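The Decluttering Method That Wanted Me to Buy Boxes

Filed under: Home, Grumbling

My sister-in-law gave me a book in September. It was the Dufour method, which if you've been spared it so far is a system for getting rid of your stuff. You do it one category at a time, over 48 days, and at the end you own less and feel better. She did it and feels better. I should say up front that I like my sister-in-law and that her kitchen does look good.

I read the whole thing. I also did a fair amount of it, which is more than I can say for most people who write mean posts about these books. So this is a mean post from someone who emptied the hall closet onto the bed at nine in the morning and was still sleeping next to a pile of scarves that night.

My first problem is the number. Why 48 days? The book says it's how long it takes to "reset your eye." There's no source for that. I looked in the notes at the back, and the notes at the back are mostly the author thanking people at her publisher. Forty-eight splits up nicely into a workbook, and there is a workbook, sold separately, so I have my own theory.

The second problem is the stories. Every chapter has a before and after. A woman had 938 pieces of clothing and now has a small rack by the window. A man in a town called Biltudbridge got rid of so many tools that he took up the cello. I'd like to hear from these people two years on. I'd like to know if the man in Biltudbridge has needed a pipe wrench, and who he borrowed it from, and how that neighbor feels about it.

Garnet Lachance, who I used to work with and who still sends me long emails about things like this, thinks I'm being unfair. He says a method doesn't have to be scientific to get you off the couch. A made-up deadline is still a deadline. Fine. I'll give him that one. I did clear the closet, and I did it because the book told me to have it done by day six. I found a passport that expired two presidents ago and a waffle iron with no cord.

What I can't get past is the shopping. By chapter four you've been told to let go of maybe half of what you own, and by chapter five you're being told what to put the rest in. Matching bins. Drawer dividers. Something called a landing tray for beside the front door, where your keys go. I have a bowl for that. It came with the apartment. The book has a whole page on why a bowl is wrong (things sink to the bottom of it, apparently, and become "invisible to intention"). My keys have never been invisible to intention. They're in the bowl.

There's an online shop too, under the name Plarinia, and the links in the e-book go right to it. I filled a cart with everything the book calls basic for a two-bedroom place, to see what it would come to. It came to more than 700 dollars before shipping. I closed the tab and put my winter hats in a shoebox. They seem to be doing all right in there.

Ravinder Chan, two floors down from me, did the method with her kids last year and had the opposite complaint. She said the storage stuff was the only part that stuck. Getting rid of things was easy for a weekend and then birthdays happened. Her view is that kids don't have too many toys so much as too many floors, and if there's one place for the toys to go at night, you've won about as much as you're going to win. She bought two baskets at a yard sale and called it done.
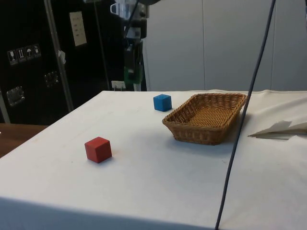 I trust that more than anything in the book, mainly because she wasn't trying to sell me the baskets. She also admitted that it falls apart every time her mother visits. You won't find a line like that in the Dufour book. Everybody in it finishes. Everybody in it is calm.

The fan forum is a little more human. The thread on giving up halfway had 2419 replies when I looked, and I read far too many of them. A lot of people quit at paper, meaning bills and letters and school forms. I quit at paper too. You're supposed to hold each sheet and ask what it's still doing for you, and I had a water bill in my hand and thought, well, it's keeping the water on.

One person in that thread had started over four times. She wasn't complaining. She was asking for tips on the fifth. Maybe I'm wrong, but if I bought a ladder and it dropped me four times I don't think I'd ask the other ladder owners what I was doing wrong with my feet.

So where did I end up? The hall closet is better. I gave away three coats and I miss one of them. The scarves went back in more or less as they came out. The book is going back to my sister-in-law, who will ask how it went, and I'll say the closet looks great, and she'll ask about the paper.

I still haven't found the cord for the waffle iron, so I'm keeping it until I do.

Recent posts
- Flesatport by bus, and why I'd drive next time
- I tried getting up at five for a month
- Are expensive pillows a scam? (part two)
- What the gym did when I tried to cancel

This site uses cookies to remember your settings and count visits. By continuing to read, you agree to our use of cookies. OK / More info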